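Grernavberg bench support – Ticket 67
Subject: Handheld gripper pair, jaws not closing evenly on thin parts
Opened by: Heloísa Prado
Assigned to: Marcelino Moura
Status: Open, waiting on pads

Heloísa Prado wrote:
Hi Marcelino, hope you're keeping well over there! I'm sorry to bring you another one so soon after the cable business, but the handheld pair at the Lulen table has me stumped. One of the two lets thin shafts twist when you go to lower them into the cup. Thicker parts are no trouble at all. I wiped the pads, restarted the logger, and checked that the marker plate was seated, and then I did the whole thing over again in case I'd skipped something the first time. Silvana tried it too and got the same twist, so I don't believe it's only my hands. The opening reads 100 on the screen when the jaws are fully apart and comes down to 5 with nothing between them, and I had it in my head that it should reach zero.

Marcelino Moura replied, 15/04/2020:
Thank you, Heloísa, and please don't apologize, I'd much sooner hear from you early. You have it right about the zero. A closed reading of 5 usually means either the zero was saved with something in the jaws or the pads aren't meeting flat, and I'd like to rule out the second before we touch any settings. Could you put up what you have of the bench and of the fingers themselves, nice and close?

Heloísa Prado replied:
Of course, they're attached.
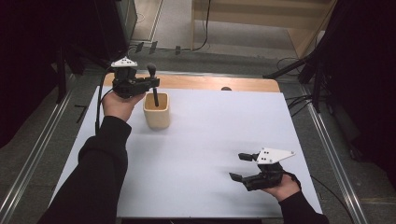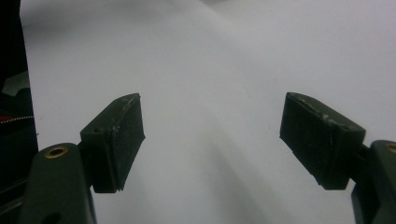

Marcelino Moura replied:
Lovely, that helps me a great deal. Let's leave the logger alone for now and talk about the pads, which are the part of these grippers that gets the least attention from any of us (me included). A pad that has lost its edge can still hold a fat handle quite happily and then roll on anything narrow. On yours I can see pale scuffing along the beveled tops of both pads, and the left one is chipped at its lower end, so I'd change the two together – a new pad facing an old one tends to give you a fresh problem. Fontes keeps the spares in drawer 59. Please save the zero again after the swap, with the jaws shut and nothing in them, and then try the thin shaft over the cup a few times, slowly.

Heloísa Prado replied:
Will do, and thank you for being so patient with me. Drawer 59 has one pad left in it, I'm afraid, so I've asked Phúc to order another set from Pireletti. I've put a note on the gripper so it stays off thin parts until they come.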